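Pridby fault set, v2

Failed simulated runs from the Clandano bedroom tasks, 1,376 in all. The controller held its last command after a pose dropout and kept pushing. Not recommended on hardware.
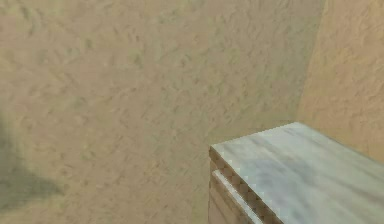 Dropouts are labelled by hand. Views like the one with a bare marble counter and a lot of plaster give the pose estimator very little to chew on, and it reported full confidence anyway.
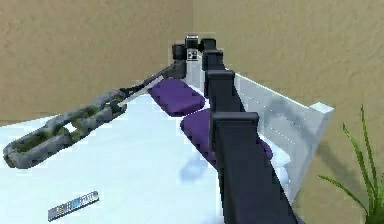
Contact labels are worse. With the chain up at the gripper and draped near two purple cushions, Pumier logs the grasp as "clear". Treat that colour of optimism with care.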